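The Snack Drawer Has Gone Glossy

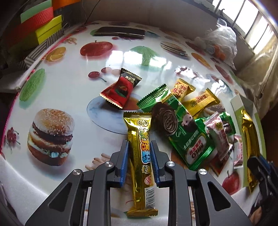

Gold, red, green and yellow: packets on the table, a Milo among them.

Jul 26, 2024

Stuart Pearce would like me to believe that a wrapper is half the pleasure. He runs Jerito, a snack import shop on Pickering Street, and in May he started selling mixed boxes by mail. I bought two. I remain hard to convince.

Start with the gold one. It is long, skinny and shiny, with a little yellow cartoon figure and fat, bubbly Chinese lettering in more colors than I'd use on a birthday cake. A lot of promise for one narrow packet. The red and black candy beside it has the better manners: a picture of a brown sweet on green leaves, gold trim, done.

Then there's the Milo, in green, showing off a big round chocolate biscuit with a cartoon animal face. I have eaten enough biscuits to know how rarely the real one matches its portrait.

Pearce charges $15 a box, and says most customers come back. Maybe they do. My household got through nine pieces on the first evening and argued over the yellow ones, so I can't claim the stuff goes to waste. I'd still pay $5 less for the same candy in a plain brown bag. Pearce says he tried that once and sold two.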